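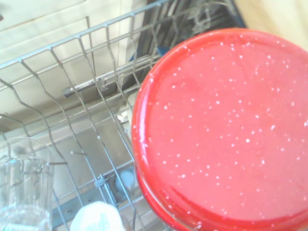

Hi from Grudville! I owe you the August update on the kitchen automation money, and most of it is about shopping, because that's what I've been doing.

First, where we are with the budget. The spare fingertips and the new wrist camera mount came to $1862 together, which is more than I told you in spring. The fingertips went up (the Mellor catalog changed over the summer and I was slow to notice) and shipping to us is never kind. I've moved $356 out of the dishes-and-glassware line to cover the difference. I think we can live with that for now, we had a fat cushion there and secondhand plates are cheap.

The dishwasher work is going well enough that I want to talk about a second arm. We're up to 15 items on the practice list, and the big round enamelware is the one I keep thinking about when I look at price sheets. Once something that wide is sitting on the wire rack, there isn't a lot of room left for a hand to come in beside it, and a drinking glass nearby makes me nervous every time. One arm has to pick a side and commit. Two arms could share the job, or at least one could hold the rack still!

So I got two quotes. Ovik will sell us a matching arm with the same controller we already have, which means no new software and a pretty short setup. Zidusdale has a lighter arm for less money, but we'd be writing our own connection to it, and I'd guess that eats a month of my time (probably more, knowing me). I'm leaning toward Ovik. The catch is the wait: they won't hold a price until we send a deposit, and I can't send a deposit until you say the equipment line can carry over past the end of the grant year. Can it? That's my one real question in this whole report.

Smaller things. I'd like to replace the gripper pads every 5 weeks and stop waiting until they look bad, so I've put that in the plan as a regular cost. We also need a better lamp over the counter. Shiny enamel throws back a lot of light, and I'd rather buy a softer lamp than keep fiddling with camera settings.

What I haven't priced yet is the floor stand for the second arm. The shop wants a drawing first, and I have half a drawing. I'll send the stand quote with both arm quotes as soon as I have it, and the updated spreadsheet is already in our shared folder under equipment.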